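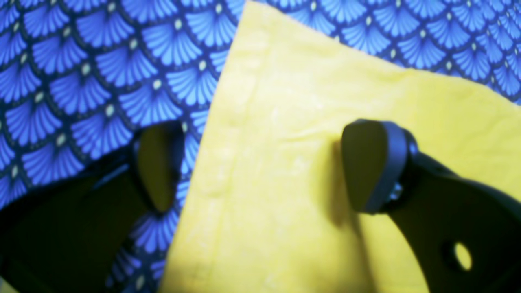 蓝扇纹垫布与黄布:织物图集第8辑

首页 / 图集 / 织物 / 第8辑
整理:Gyu-bin Kong
发布:2018年12月5日

这一辑收的是两块颜色差得很远的布,一蓝一黄。蓝的满是扇形花纹,黄的没有花。蓝布铺在下面,黄布放在上面,拍的是布料叠放和提起时的样子。图不多,文字比前几辑长一些,把布面、边缘、折叠和收纳的办法一并记在这里,方便以后查。

Skelonel织物室从七月开始重新整理库存,到目前登记了383件,有整幅的料子,有裁剩的布头,也有穿旧以后留下来当料子用的衣服。前面几辑按材质分,从这一辑起改按颜色搭配分,同一页里放会互相衬托的布。旧的分法仍然保留在目录里,两种都能查到。

第一张:黄布的一角

页首那张,黄布斜放在蓝布上,左边一条边比较直,和上缘合成一个朝上的角。布面淡黄,带一点绒感,有浅浅的皱,受光的地方发白。离左边不远有一道略微鼓起的线,像是缝线,也可能是折过的边,线上有些细小的疙瘩。

黄布拍照一向难拍准。光强一点,亮处就发白,看着像褪了色;光弱一点,又会偏到土黄。我们登记颜色时不看照片,只看色卡,在窗边对一次,在灯下再对一次,两次写在同一行。两次相差大的,在备注里写"随光变"。库里的黄色料子多数都有这三个字。

蓝布的花纹

扇形一排压一排,每个扇面由许多细长的瓣组成,瓣与瓣之间是深藏青的细线,外缘也用藏青的弧线收住。扇底有一个很小的淡米黄色点,一排一排错开。远看像鱼鳞,也有人看成贝壳。

这类重复的扇形、鳞形纹样,在目录里统一归到"鳞扇"一栏。原先分得更细,有"扇""鳞""波""贝"四栏,用了一阵子,登记的人各写各的,同一块布在不同的册子里进了不同的栏。合并之后好查得多,纹样的细部放到描述里去写:单元有没有内部的线,底部有没有点,外缘是单线还是双线,上下两排是对齐还是错开。

做垫布的时候,鳞扇纹有一个用处。单元排得整齐,上面的料子放歪了,对着花纹一看就知道偏了多少。素色垫布没有这个参照,得另外拿尺子。要注意花纹的方向,扇面应当朝同一头铺,换人接手时也照这个方向,前后记录才对得上。

缺点也有。花纹密,眼睛看久了会累,小的线头和绒毛落在上面不容易找到。挑线头的活还是换到素色布上做。

两种颜色放在一起

蓝和黄放在一起,边界很清楚。挑垫布的时候试过几块:

灰色垫布,黄料的边看得清楚,整体显得旧。
米白垫布,浅黄料放上去几乎看不出边,亮处尤其难分。
深棕垫布,边是清楚的,布面的颜色看着比实际深。
蓝色鳞扇垫布,边清楚,颜色也接近在窗边看到的样子。

所以黄色、米色、浅橙这几类料子,登记时一般都铺在蓝垫布上。蓝色和紫色的料子另用一块米白的。红色的还没有定,眼下两块都用,备注里写明是哪一块。

蓝垫布上那些米黄小点,和黄料颜色接近,刚用的时候担心会干扰。用下来影响不大,点子小,位置又固定,看两眼就习惯了。

关于皱

登记时不熨。料子从架上取下来是什么样,就照什么样铺开,先看皱在哪里,再看是怎样的皱。皱大致分三种写法:

浅皱,用手抚一下能平的,只写"浅皱"。
折痕,有一条明确的线,抚不平,要写走向,例如"左上至右下一道"。
团皱,料子揉在一起放过,细碎的皱很多,没有主要的方向,写"团皱",并注明面积大小。

浅皱不影响使用,不必处理。折痕如果在同一个位置反复出现,说明每次都是照老样子叠的,下次上架要换一个折位。团皱多的料子先挂起来放一阵,再决定要不要熨。

Dusley那一批布头多数是团皱,送来时塞得很满,取出来很难铺平。当时的处理是全部摊开,一层一层平放,上面不压东西,隔天再看。大部分自己松开了,剩下几块厚的才动熨斗。

量边的办法

边有直的,有斜的,有毛的。量之前先认边:

布边,织出来就有的,最直,一般也最紧。
裁边,剪出来的,直不直要看剪的人。
缝边,折过再缝的,量的时候连折进去的部分一起写,例如"成品宽"后面再写"折入宽"。
毛边,没有处理过,会掉线,量的时候不要拉。

有缝边的料子,尺子沿缝线放,不沿外缘放。外缘容易卷,量出来前后不一致。遇到缝线上有疙瘩的地方,轻轻按一下再读数,不要为了读数把疙瘩扯平。

旧衣服拆成的料子最难量。下摆一般比较直,可以从下摆开始,往上走到腋下为止,再往上是弧线,登记时只写最宽处和最窄处。领口不量,另记一句有没有松。

取样

每件料子留一块样,尺寸统一是15厘米乘15厘米。旧衣服不取样,只拍照。布头太小取不出来的,也只拍照,在样册里留一页空白,写上编号。

样布剪下来以后四边不锁,平放进样册,每页一块。样册用无酸纸,夹层不用胶。浅色样和深色样不要面对面放,中间隔一张白纸。鳞扇纹的样要至少带到一个完整的单元,剪之前先在布上看好位置,宁可离布边远一点。

样册的编号和料子的编号一致。原先样册自己另有一套号,查的时候要翻两次,七月以后全部改了过来。旧号用铅笔写在页脚,没有擦掉。

第二张:黄布提起后的褶

下面这张里黄布的颜色更鲜亮,料子看着像棉T恤那一类。布松松地垂着,往中间收拢,捏住的地方聚起一簇褶。靠左下的位置折边上能看到一道浅浅的缝线。捏口下面垂着的一小段在暗处,颜色偏金。右边还是那种蓝色的花布。

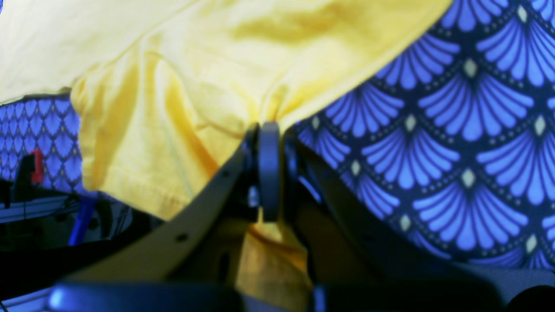
针织料子的拿法

棉针织的料子软,提起来会往下坠,提的位置不同,坠的样子也不同。从边角提,重量都在一点上,时间长了那一角会变形。从中间提,四周往下垂,褶子会聚在捏住的地方,放下以后要把这一簇展开。

平时取放照下面的顺序:

先看料子在架上是怎么叠的,找到最外面那一折。
两手托住折口下方,整叠取出,不从中间抽。
放到垫布上,先放远的一边,再放近的一边。
展开时从中心往外抚,最后整理边角。
翻面时提下摆一侧,两手距离与料子宽度相近。

单手能拿的只有布头。整件的旧衣服和成幅的料子都用两只手,大幅的两个人一起。

捏起来看厚薄也是常用的办法。捏一小撮,看褶子是圆是尖。褶子圆、回弹慢的,料子厚而软;褶子尖、一松手就散的,料子薄。这个只作参考,登记上写的厚薄仍以量具为准。

下摆的缝线

T恤类的下摆多是折一道再缝,正面看得见平行的线迹,反面是交错的线。登记时正反两面都要翻看,记下面的内容:

线的颜色与布是否一致。
线迹有几道。
有没有跳针、断线,位置在哪里。
折边是否外翻。
侧缝与下摆交接处是否平整。

黄布配黄线,线迹浅,平铺时不容易看到,要侧着光看。把灯放低,从一侧打过来,线迹会有一点影子。看完把灯放回原处。

下摆外翻的旧衣服很多,洗的次数多了就会翻。外翻不算损坏,在登记里写"翻"一个字即可。断线要写位置,以侧缝为起点往前身方向数。

洗与晾

入库的旧衣服一律先洗,洗过才登记。黄色单独洗,不与蓝色同盆。水温不高,洗的时间不长,不用漂白的东西。洗完不拧,放在毛巾上卷起来压一压,再摊开晾。

针织料子平晾,不挂。晾架要宽,料子不要搭在一根杆上,搭久了中间会有一道印。晾的地方避开直射的太阳,黄色尤其要避开。库里有一件早年收的黄上衣,前身和后身已经是两个颜色,登记时写成两行。

蓝色的垫布也要洗,用得多,沾的绒毛也多。新垫布第一次下水会掉一点颜色,第一次单独洗,洗完用白布擦一下看有没有色。有色就再洗一次,擦到白布上没有颜色再拿来垫浅色料子。

铺垫布之前用滚筒粘一遍绒毛,收起来之前再粘一遍。黄绒毛在蓝布上比较显眼,黑绒毛在藏青线上看不太出来,要顺着花纹多走一趟。

折叠与上架

成幅的料子卷起来放,布头平放,旧衣服折成方块竖着放。方块的大小以架子的深度为准,折好以后站得住就可以。

旧衣服的折法:

正面朝下铺平,两袖往里折。
左右两边各往中间折,边与边之间留一指宽。
下摆往上折到领口下方,不要盖过领口。
再对折一次或两次,看厚薄定。
折口朝外,领口朝里,竖着插进架子。

折口朝外,取的时候看得到颜色,手也好伸。领口朝里,不容易挂到。标签用棉线穿,系在领标上,没有领标的系在侧缝。不用别针。

黄色一栏放在架子的中段,从浅到深排,最浅的靠左。淡黄和米白相邻,常有人放错,在两类之间插了一块硬纸板,上面写着从哪里开始算黄。硬纸板的位置可以动,动了要在册子上写一句。

Trirkomham的展架

这一辑的料子之后会送到Trirkomham的展架上放一段时间。那边的架子比库里的浅,方块要多折一次,折痕会多一道。送去之前先把折位换开,回来以后再换回去。

展架上蓝布仍作衬底,平铺,扇纹朝上。上面的料子不固定,看的人可以拿起来。看完照原样放回,放歪了也没有关系,每天收的时候会重新摆。可以摸,可以翻面看缝线,不要拉伸,不要在布上放笔和杯子。

想看样册的请在登记处说一声,样册不上展架。看样册时桌上铺白纸,一次取一册。

登记写法举例

这一辑用的格式与前几辑相同,列在下面,供其他分库参照。

颜色:先写大类,再写深浅,最后写是否随光变。
花纹:无花写"素";有花写栏目名,再写单元和排列。
手感:绒、滑、涩、硬、软,可以写两个,不超过两个。
边:四边分别写,从上边起顺时针。
皱:按前面三种写法。
缝:有无缝线,线色,位置。
来处:写批次,不写人名。
备注:其他需要说的。

写的时候用短句,不用形容好坏的词。看不准的就写"似",例如"似棉""似折边",以后有机会核对再改。改的时候旧的划一道线,留着能看清,新的写在旁边,签日期。

材质一栏最容易写得太满。手摸像棉的不一定是棉,混纺的料子摸着也差不多。没有洗标又没有检过的,一律带"似"字。Mathew批次里有几件原先写了"棉",后来改成"似棉",目录上两种写法都能搜到。

勘误

上一辑"灰呢与格子"里,第二组说明把经线和纬线写反了,已经改正。页尾的收纳盒尺寸是旧的,新盒子浅一些,以库房门口贴的为准。

再上一辑的色卡编号漏了一位,下载过表格的请重新取一次。

相关页面

第7辑:灰呢与格子
第6辑:白棉布的几种织法
垫布怎么选
旧衣服入库须知
样册借阅办法
鳞扇纹样索引

联系与使用

本页文字和图片可以用于课堂和个人学习,转载请注明Skelonel织物室和整理人。要用作印刷的请先来信,信里写清楚用哪一张、印多大。想捐布头或旧衣服的,请先看"旧衣服入库须知",洗净晾干后再送来,黄色和浅色的请单独装袋。

下一辑是绿色料子,垫布用米白的那一块。

上一辑 | 返回图集 | 下一辑(准备中)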